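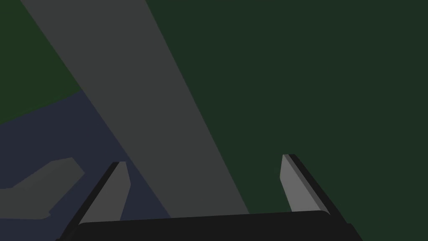
The Beltstead gauge read 60 centimeters at dusk. Tapio Halonen wrote the figure in the log, initialed it, and reset the float. The procedure allowed two readings per shift. He took a third and left it unrecorded.

Saodah Tarigan called from Drarwood at the hour. Her gauge was upstream and her number was higher.

"Drift in the sensor," he said.

"I replaced the sensor in March."

He checked the table. At her level the spillway passed 3000 liters a second; the culvert below his hut was rated for 2000. The difference had to go somewhere — the manual listed the lower pasture.

He put on his boots and went out to open the pasture gate for the sheep.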